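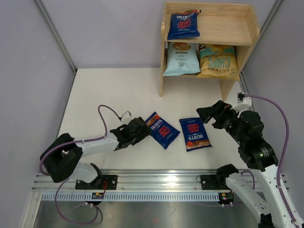

When does a nominating petition for a town council seat have to be filed, and with whom?
By 4 p.m. on the filing deadline, in person, with the town clerk. Mailed petitions count by receipt and not by postmark.

precinct_walker
Follow-up to the above. Our charter says a council candidate needs signatures from 2 percent of the registered voters in the district. Is that the registration total on the filing day or the total at the last general election? The Planov campaign is working from one number and the clerk's handout has another.

tallysheet
Last general election. Section on nominations, second paragraph. The roll is fixed on that date so the requirement doesn't move while people are circulating.

hollis_ward3
That was the old text. The January amendment struck "last general election" and put in "most recent certified roll." The certified roll is updated twice a year.

tallysheet
The amendment covers recall petitions. Nominations are in a separate section.

hollis_ward3
It covers both. Read the definitions at the front of the article. "Petition" is defined once and applies to every section that follows.

precinct_walker
So which figure do I use? The handout has 2,140 signatures for the at-large seat. Planov's people are using the older roll and come out 112 lower.

gridline
Use the higher one. A petition that clears 2,140 is valid under either reading. Then collect a margin on top. Duplicates, wrong-district addresses and illegible entries all get struck.

tallysheet
Agreed as a practical matter. I still think the clerk has it wrong.

precinct_walker
Second item. Each sheet has 50 lines. One of our circulators, Santosh Dwivedi, left the bottom three lines blank and signed the affidavit. Is the sheet good?

gridline
Yes. Blank lines should be struck through before the circulator signs, but an open line doesn't void the filled ones. It does give a challenger something to argue.

hollis_ward3
I would not file it that way. In the Hafþórsson challenge two sheets were thrown out over lines filled in after the affidavit date.

gridline
Those lines were filled in. His are blank. Different defect.

hollis_ward3
The hearing officer's language was broader than the facts. "Any sheet not closed at the time of attestation." A blank line is an open sheet.

tallysheet
That's a hearing officer, not a court. It doesn't bind the next one.

precinct_walker
He can redo the affidavit on that sheet, right?

gridline
Strike the lines, initial each one, attach a new dated affidavit. Leave the original in place.

precinct_walker
The clerk's office replied in writing, dated May 2, 2023. They are using the certified roll for all petitions. No answer on the blank lines.

hollis_ward3
Keep a copy of that letter with the filing.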